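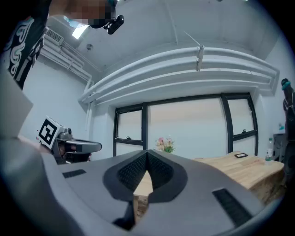
Our project studied how the small hospital in Kotstead paid for new equipment with donations from the public. We compared the donation lists of two campaigns, one in Kotstead and one in Drarkberg, and we read all 907 entries by hand at a wooden table in our study room. Most gifts in Kotstead were below 70 euros. The largest one, 4000 euros, came from the company Flernora.

In Drarkberg the list has 824 entries, but the Šimko bakery appears there several times, so the number of donors is smaller. We could not check the gifts made in cash. The hospital office answered our questions in October, and the answers are in Appendix B.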